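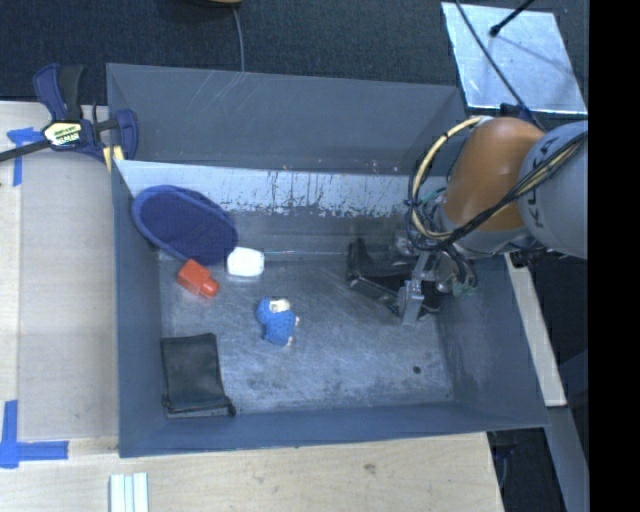

**How many grasp attempts per object do we need before adding new objects to the bin?**

Fifty per object, then swap. Past that point our held-out success rate moved less than the run-to-run noise, while each new object kept moving it.

Longer version below. Opening the thread so the Traker numbers are in one place.

**hexdrive**

Setup: one arm, one metal bin, mixed household items. Labels are success/fail from finger width after lift, plus a second check at the drop pose. We ran 300 attempts on the first object set before changing anything. In hindsight that was too many.

**lowpass_lou**

> Fifty per object, then swap.

Disagree for soft items. Zippered pouches and fabric slippers land in a different shape every drop. A rigid bottle has a handful of resting poses, a pouch doesn't. On Prarnness we were still getting new failure types at 70.

**hexdrive**

New failure types, or new instances of the same type? If the finger slides off a fold, I count that as one type.

**lowpass_lou**

Types. Double-layer pinch, zipper tab caught, lift with a neighbor attached. The third one passes your finger width check, by the way.

**binwall**

The width check has a second problem: thin and flat objects. We log it as "unknown" under 3 mm and drop those from training. Hirkgate kept them as fails and the policy learned to avoid anything flat.

**hexdrive**

We kept them as fails too. I'll rerun the split with those removed.

**quarterturn**

What about position? Our objects drift to one side of the bin after a few dozen picks, and the far corners end up with most of the bad grasps. Do you reset?

**binwall**

Dump and reset every 50 attempts. Don't place by hand, you'll get tidy layouts.

**lowpass_lou**

I'd leave some of the drift in. Corner grasps are what the Mackay model fails on, and a reset removes them from the set.

**hexdrive**

Then weight them at sampling time. I'd still reset.

**lowpass_lou**

You can't weight what you didn't collect. Post the per-region counts when the rerun finishes.

**hexdrive**

Running now. Tuesday.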